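Workshop notebook, natural dye bench
22 November 2021, written by Haruto Kawaguchi
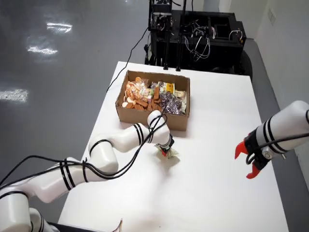 Third day with the madder bath. Yesterday the wool came out more brown than red, and Miyuki thinks I let the pot go too hot while I was on the telephone. I think she is right. My note from that hour has only one temperature in it, so I cannot prove anything.

Today I used the same root powder, the bag from Marinho, and the same wool, the Illden two-ply. Skeins were washed and left overnight in alum. I heated the bath very slowly and stayed beside it. At 40 degrees I put the wool in. I stopped raising the heat at 65 and held it there for one hour, then turned off the plate and left the wool to cool inside the bath.

Result after rinsing: clear orange red, a little uneven near the ties. The ties were too tight again. Hinata showed me how she makes a loose figure eight with cotton string, four places on each skein. I made one for practice and it is hanging on the nail by the sink. Please do not take it away.

Water. We have two kinds in the room and the labels are not good. The blue can is from the tap, the white can is the soft water. Takumi filled the blue one with soft water last week because it was the closest, so the small test from that day is doubtful. I crossed it out in the table but did not remove it. If somebody has a tape that survives steam, I would like to have it on both cans.

Small samples, 10 grams each, all from the same bath after the big skeins came out:

A, no addition. Pale salmon.
B, a pinch of chalk. Stronger, more to the red side. Best one.
C, iron water, one spoon. Dull purple brown. Wakana likes it, I do not.
D, vinegar. Yellow orange, and the wool feels a little harsh in the hand.

I will repeat B with a full skein. For that I need to weigh the chalk properly, because "a pinch" is not a number and my pinch is bigger than Hinata's.

The scale shows 31 grams with nothing on it when the fan is running. Turn off the fan, wait, press zero, weigh, turn on the fan again. It is slow but I did not find another way. Wakana wants to move the scale to the shelf by the door.

To order: alum, pH strips, one more strainer with fine mesh. The old strainer has a hole and there was root powder all over skein 2. It shakes out when the wool is dry, but not completely.

Skein 2 and skein 3 are on the rack. Do not put them near the window. I will cut a piece from each for the light test and keep the other half in the drawer until February.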